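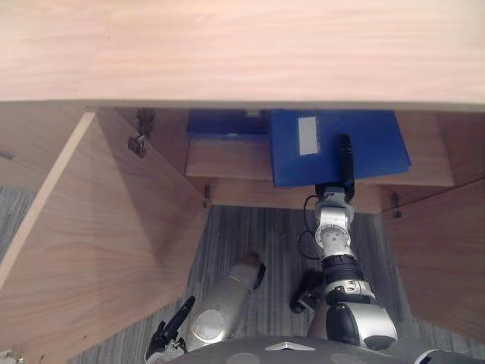
HELTSTEAD, 2020-08-28 – Brerov Records Management has completed the transfer of 2888 paper files from its Heltstead branch to the Ristura storage centre. The files occupy 355 linear metres of shelving and are catalogued under the Daza classification scheme.

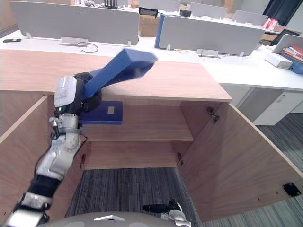

Retention periods are unchanged. Closed files will be held for 14 years from the date of last entry. Retrieval requests lodged before noon will be filled the next business day. A second transfer, comprising 1255 files, is scheduled for January.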